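Projets > Kidemgate > Rapports d'avancement > Cellule Illa

Dernière mise à jour : 2/24/18

Rapport d'avancement à l'attention de Solange Carré
Rédaction : Thijs Dewulf, avec Sointu Ikonen et Jae-in Yook

Le dernier rapport s'arrêtait sur un arrêt de cellule et une promesse de diagnostic. Le diagnostic est là, et franchement nous avons beaucoup appris en le cherchant ! La cellule Illa a repris ses essais à vitesse réduite, la cause principale du défaut est comprise, et une des deux corrections est déjà en place. La seconde dépend d'une pièce que nous attendons encore.

L'incident

Pendant une série de prises de blocs dans le bac en tôle, la pince est descendue trop près de la cloison inclinée qui partage le bac en deux. Le doigt a touché la tôle, le bras a continué à pousser, et l'arrêt pour effort excessif s'est déclenché bien plus tard que prévu. Sointu a appuyé sur l'arrêt d'urgence presque en même temps que le contrôleur coupait les moteurs. Elle se trouvait au pupitre, hors de la zone de mouvement, et personne n'a été blessé. Le doigt était faussé, un raccord pneumatique fuyait et le bac avait glissé sur la table.

Nous avons d'abord accusé la vision. L'algorithme d'estimation de pose se trompe parfois quand un bloc touche le pied de la cloison, tout le monde dans l'équipe le sait, et il faisait un coupable commode. Jae-in a repris le journal complet de la série, soit 693 tentatives de prise, et la pose calculée pour la tentative fautive était bonne. Le bloc se trouvait là où le système le croyait. C'est la trajectoire d'approche qui ne tenait pas compte de la bonne géométrie : le modèle de collision décrivait une cloison verticale, héritée du premier bac, alors que la nôtre est en pente. Tant que les blocs restaient au milieu, l'erreur ne coûtait rien.

Restait la question qui nous inquiétait le plus, celle du seuil d'effort. La limite demandée dans la fiche de sécurité est de 50 N pendant l'approche. Le contrôleur appliquait 80 N, valeur prévue pour la phase de transport, parce que le changement de phase était signalé trop tôt par le programme de la pince. Un bras qui pousse plus fort qu'annoncé, même derrière une barrière, c'est un sujet de sécurité et nous l'avons traité comme tel : cellule consignée, fiche d'incident ouverte, et aucun essai en mode automatique avant la relecture de Sólveig Vídalín.

Ce qui a été fait

Le modèle du bac a été entièrement refait. Jae-in a mesuré la pente de la cloison et l'évasement des parois au palpeur, et le planificateur refuse maintenant toute approche dont le volume balayé traverse la tôle. Nous avons rejoué hors ligne les tentatives du journal avec ce nouveau modèle. La trajectoire fautive est rejetée, comme espéré, et quelques autres avec elle, qui étaient passées par chance. C'est un résultat très encourageant pour la suite.

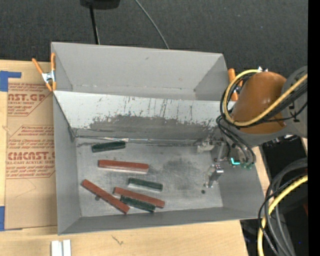
Le bac est désormais bridé à la table à chaque début de séance, et le contrôle du bridage figure sur la feuille de mise en route. Les premiers essais de reprise portent sur des blocs allongés de deux couleurs, placés à la main dans des orientations variées, certains accolés, car c'est la configuration qui oblige la pince à choisir son angle avec le plus de soin. La vitesse reste bridée elle aussi, et un opérateur garde la main sur la commande de validation pendant tout le cycle.

Côté effort, le programme de la pince n'annonce plus la phase de transport avant d'avoir reçu la confirmation du capteur de fermeture. Le contrôleur applique donc 50 N pendant toute l'approche. Sointu a vérifié le déclenchement sur une cale instrumentée, dans plusieurs directions, et l'arrêt intervient maintenant au bon moment. Le voir s'arrêter net dès le contact, après des semaines à relire des courbes, a été un vrai plaisir pour toute l'équipe.

Ce qui reste ouvert

Le faisceau de câbles nous préoccupe encore. Lors de certaines rotations du poignet, la boucle se tend, et le logiciel lit cette tension comme un effort sur l'outil. Avec le seuil corrigé, cela peut provoquer des arrêts intempestifs. Ils sont sans danger, mais ils ralentissent les séries et risquent de pousser quelqu'un à relever la limite, ce que nous ne voulons pas. Un support de guidage a été commandé chez Bahrami. En attendant, les rotations concernées sont interdites par logiciel, au prix de quelques prises impossibles près des coins.

Le doigt remplacé n'est pas tout à fait identique à l'ancien et l'étalonnage de l'outil a dû être repris. Nous aimerions disposer d'un deuxième jeu en réserve — l'attente de la pièce nous a coûté davantage que la réparation.

Enfin, la comparaison avec le site de Killport est repoussée. Leur cellule utilise encore l'ancien modèle de bac. Sólveig leur a transmis notre fiche d'incident et le fichier corrigé, et nous leur avons demandé de vérifier leurs seuils avant toute nouvelle série.

Suite du travail et demandes

Dès réception du support, nous lancerons une série de 100 prises consécutives à vitesse réduite, blocs au pied de la cloison compris. Si aucun contact avec la tôle n'est relevé, la vitesse nominale sera proposée à Sólveig. L'objectif de démonstration en août nous paraît toujours tenable, et l'envie d'y arriver est intacte !

Deux décisions sont attendues de votre part : l'achat du jeu de doigts de réserve, et l'accord pour reporter la comparaison avec Killport après la démonstration. Le journal annoté par Jae-in et les courbes d'effort sont dans le dossier partagé du projet, avec la fiche d'incident.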